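Search this site
Type and press enter

October
Posted by the Hollis bench

We finished the tabletop set for Futero this month. It came to 167 recordings, and 41 of them had to go because the tracking dropped out partway. That leaves more than the 90 we promised.

The work is slow. You wear a gripper on each hand, pick something up, put it down, and do it again from a different spot. I try to keep both marker cubes turned toward the camera, and my wrists complain by lunch. Small things take the most tries.

Next up is the Sirgate set, with lids and boxes. 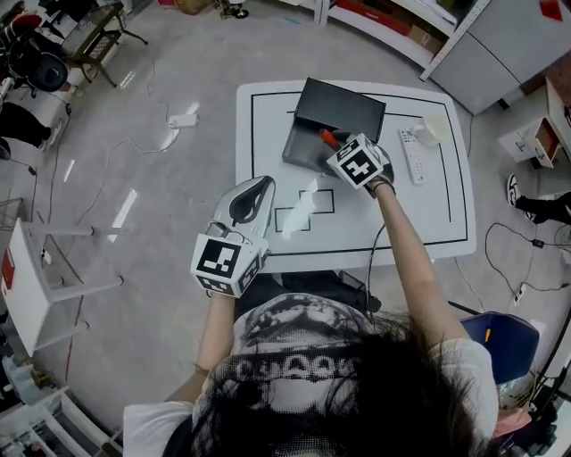 I'll post the training numbers when the first run is done.

Contact | © Flollesetti | Back to top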